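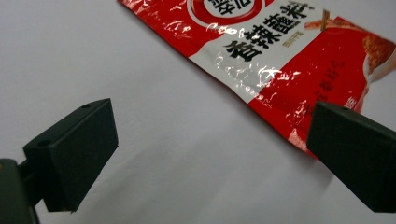
Handout 2, page 14

Cendwood Technical Program, Vidville. Unit: Care of the Packet-Handling Cell

The Tomar cell is set up before each session with its paired hand-held grippers. Students shall inspect both fingers of each gripper, check the screws, and open the jaws fully. Film packets reflect light strongly — adjust the lamps before recording begins.

Finger opening is read from the encoder. The accepted range is 1,380 to 1,450 counts. A reading of 1,614 means that the zero point has been lost and must be set again.

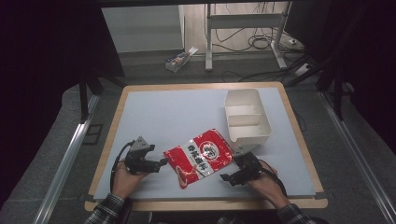 When should the zero point be set again?
After any finger is removed, and after any cable is replaced.

Cables must run clear of the jaws through the full reach of both arms. Wipe the tabletop between trials and remove crumbs — small debris can affect the contact check. Enter all readings in the Plarutholm log before leaving the cell. 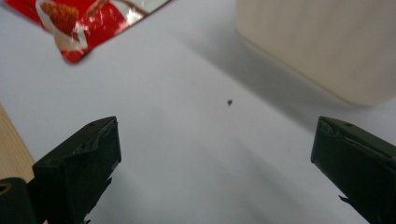
Fingers spread, with a crumb on the table between them.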